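Section 6. Setting Up a Sitter Profile

This section explains how a parent or guardian adds a babysitter to a Biseo household account. A sitter profile must be complete before a booking can be confirmed.

Before you begin

Have the sitter's full legal name, mobile number and two references at hand. The sitter must be present to accept the terms on his or her own phone.

Adding the sitter

1. Sign in and open Household, then Caregivers.
2. Select Add Sitter and enter the name exactly as it appears on the sitter's identification.
3. Enter the mobile number. A four-digit code is sent to the sitter. In the training account the code is always 3559.
4. Enter both references. Relatives of the sitter are not accepted.
5. Under Health and Safety, record any condition the sitter wishes to share, together with the steps to take if help is needed. This field is optional and is visible only to the account holder.
6. Select Save. The profile is marked Pending until both references have replied.

Note: A profile left in Pending for 40 days is removed and must be entered again.

Caution: Do not share your own password with a sitter. Each sitter receives a separate sign-in.

Setting house instructions

1. Open the sitter's profile and select Instructions.
2. Enter bedtimes, allergies, permitted snacks and screen limits for each child.
3. Add two emergency contacts who live nearby.
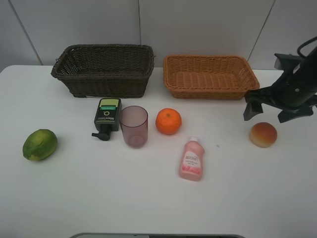

4. Choose whether instructions are shown at all times or only during a booking.
5. Ask the sitter to select Read and Understood before the first visit.

Caution: Biseo does not dispense medical advice. Instructions for medicine must be given to the sitter in writing by the parent.

Removing a sitter

Open the profile, select End Access and confirm. Past bookings remain in the household record.

Questions about this section may be addressed to Montserrat Montoya, Family Support, Plundcombe office, extension 56.

Revised 2025-09-12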